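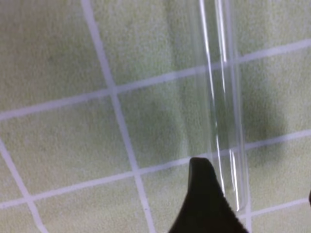 How Does a Laboratory Buy a Robot?
A Guide for Young Readers
Published by the Birkett Science Learning Center, December 2018

When a family needs a new bicycle, someone usually goes to a store, looks at the price tag and decides. When a laboratory needs a robot, the work takes much longer. People must agree on what the robot will do, what it will cost, where it will go and who will take care of it. This guide explains how that planning is done.

Start with the job

The first question is never "Which robot is the best?" The first question is "What job needs to be done?"

Suppose a laboratory handles 100 glass test tubes every day. A person must pick up each tube and put it in the right spot. The job is simple, but a hand gets tired and glass can break. A robot arm might be a good helper.

The planners write the job down in plain words. They note how big the tubes are, how much they weigh and how quickly they must be moved. This paper is called a list of requirements. Every company that wants to sell a robot to the laboratory must read it.

Choose the fingers

The part of a robot that holds things is called a gripper. Grippers come in many shapes. Some have two fingers, some have three and some use suction, like a straw held against a piece of paper.

Glass is smooth, and it does not bend. If a gripper squeezes too lightly, the tube slips. If it squeezes too hard, the tube may crack. Clear glass is also hard for a robot's camera to find, because the camera sees whatever is behind it. Planners ask each company to show how its robot handles clear glass before any money is spent.

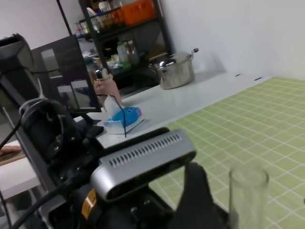 A robot arm with a depth sensor. A depth sensor measures how far away things are.

Add up the whole cost

The price of the arm is only one part of the bill. A complete plan also includes:

The gripper and spare fingers
Cameras and sensors
Cables, brackets and a strong place to attach the arm
The computer and its programs
Lessons for the people who will use the robot
Repairs

A budget is a plan for spending money. You can try one yourself. Pretend that your whole budget is 100 tokens. If you spend all of them on the arm, there is nothing left for the gripper, and an arm with no gripper cannot pick up a tube. Many planners also save a part of the budget for surprises. In your pretend budget, set aside 20 tokens and do not touch them until the robot is working.

Compare the offers

An offer from a seller is called a quote. Our learning center has made a practice activity in which a laboratory in the town of Lodmont receives quotes from two companies, Kirkix and Zotanus. The Kirkix arm costs less, but lessons are extra. The Zotanus arm costs more and comes with lessons and 4 spare fingers. Which would you choose? The answer depends on what the laboratory already has and what its workers already know.

Make room and try it out

A robot arm needs space to move. Before it arrives, planners measure the table and mark the area the arm can reach. They also choose a place for the stop button, where a person can press it quickly.

The first tests should be small ones. Workers may begin with one empty tube and a slow speed. They write down each drop and each miss, and they use these notes to decide whether the robot is ready for daily work.

Words to know

Budget: a plan for spending money
Gripper: the part of a robot that holds things
Quote: a seller's written offer, with a price
Requirement: something the equipment must be able to do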